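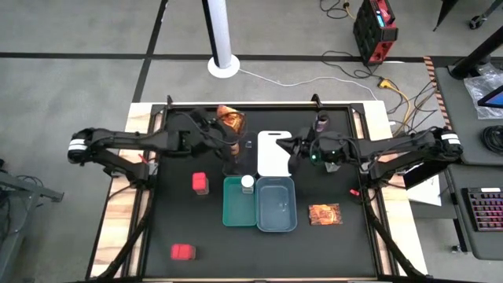

4.2 What the packers do now

Bondero bought the two-arm cell for its sample room on the promise that it would free up staff. We are not convinced that it did. Figure 3 shows the cell at work: the left gripper is holding a snack bag above the table, and two trays, one green and one blue-gray, lie empty in the middle.

Before the change, a packer filled a tray from memory and moved on. In August we logged 200 trays and found that a person stepped in on 54 of them, mostly to straighten a bag or set a bottle upright. The supplier, Laizer, does not count these as failures, so they are missing from its monthly report. Pay records miss them too. Packers are now graded as "monitors," a title with no piece rate, and two of the five we spoke with had lost income.

Yung-ching Tu, the longest-serving packer, described the new job as "waiting to be needed." She also said her wrists hurt less, and we take that seriously. Whether it makes up for the rest is a question the company has not asked her.

Broseson, the second site, claims more than 2,000 trays without help. We could not check this figure, as its logs record only stops longer than 50 seconds, and most of the help we saw was over well before that.

Figure 3. The two-arm cell in the Bondero sample room.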